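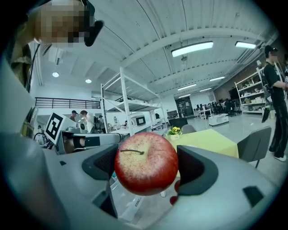 I have been buying decorative fruit for longer than I care to admit, first for my mother's sideboard and then for the two display homes I dress out at Gekcombe, so when the Clelura fruit bowl set turned up on special I didn't need much persuading. My favourite of the lot is the red apple. It's glossy and a good deep colour, but what won me over is the top, where the red gives way to a paler, yellowish speckle around a thin brown stem with a proper curve to it. Cheaper sets tend to give you one flat red all over and a stem as straight as a matchstick, and it spoils the whole bowl.

I've had mine since April, and the colour has held up well on a bench that gets the sun until lunchtime. The shine does collect fingerprints -- a soft cloth and a bit of warm water sorts that out, but don't use spray cleaner. I tried it on one of the pears and it left a dull patch the size of a thumbnail.

The weight is my one real grumble. These are light! If you have a shallow dish, as I do (a lovely old Stolau one that was a wedding present), they roll about whenever someone bumps the table, and I have picked the lemon up off the floor more times than I can remember. My neighbour Nkechi Ojo lines her bowl with a folded linen napkin, and I've pinched the idea. A deeper bowl would do just as well.

The set cost me $60 for 18 pieces, delivered, and it came packed in tissue with only one leaf bent. I thought the grapes were a bit plasticky and they've gone in the cupboard, but the apples and pears I'd happily buy again. I believe you can get the apples on their own now, so if you only want a bit of red on the kitchen bench, I'd go that way and save yourself the grapes.

Four stars from me.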